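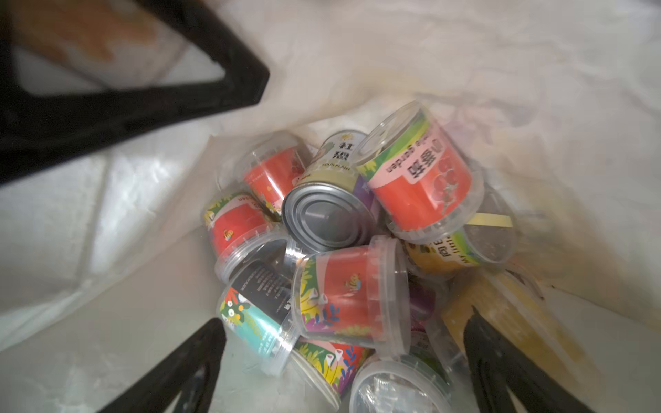 Wrist camera view inside a plastic bag, with the gripper fingers around a pile of plant-growing containers.

Gestbridge Bag Set
Research method and data package for picking from soft bags
Developed at Szewczyk, Gilau

Gestbridge is a method for teaching a robot arm to work inside a bag. A bin has walls that stay in place. A bag has walls that move together with the hand, and in our early trials the planner often treated a fold of plastic as an object. The Bag Set contains the recordings, labels and software which we prepared for this problem.

The goods are small plant-growing kits. Most of them are clear cups with ribbed lids and printed sleeves, and there is also a metal tin with the label "YOUR PLANT". We like this kind of goods for the test. A clear lid gives weak depth data, the sleeve gives strong color, and one cup can easily hide the label of the next one.

How the method works

Gestbridge divides each pick into 2 stages. In the first stage, the fingers enter the bag and make light contact with the wall, so that the system can estimate where the fabric or film is. In the second stage, the object is selected and the fingers close. The wall estimate is updated all the time during the second stage, also when the bag is leaning to one side.

Labels are made on the wrist view only. We mark the object, the bag wall and the fingers as separate classes. Printed text is not used for selecting the object.
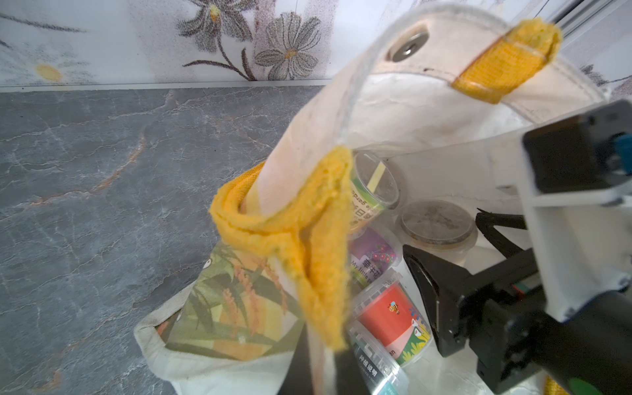

Canvas tote with yellow handles and plant cups inside, seen from the wrist camera.

Results

In our internal test we made 1000 picks. The first version of the method selected the correct object and lifted it in 70 percent of them. Please treat this number as a result for our own bags and our own goods. Handles are the most difficult part in the canvas bags: a hanging handle can cover the opening, and the present version does not move it away before picking.

What is included

Wrist camera recordings with labels
Contact stage and selection stage, as separate modules
Settings for plastic film and for canvas
Siver viewer for checking the labels
Printed guide, 3 chapters

Not included: robot arm, gripper, camera, bags and goods.

Requirements

The modules expect a color image and a depth image from a camera mounted at the wrist. A gripper with another finger shape can be used, but the finger class must be labeled again. This takes almost 2 days of work for one person.

Availability

The package is offered to research groups and to integrators under a research license. An update with handle detection is planned for June. For questions about the license or the label format, please write to Celina Kaczmarczyk at Szewczyk and mention your gripper type in the message.

Page updated: Wednesday, January 27, 2021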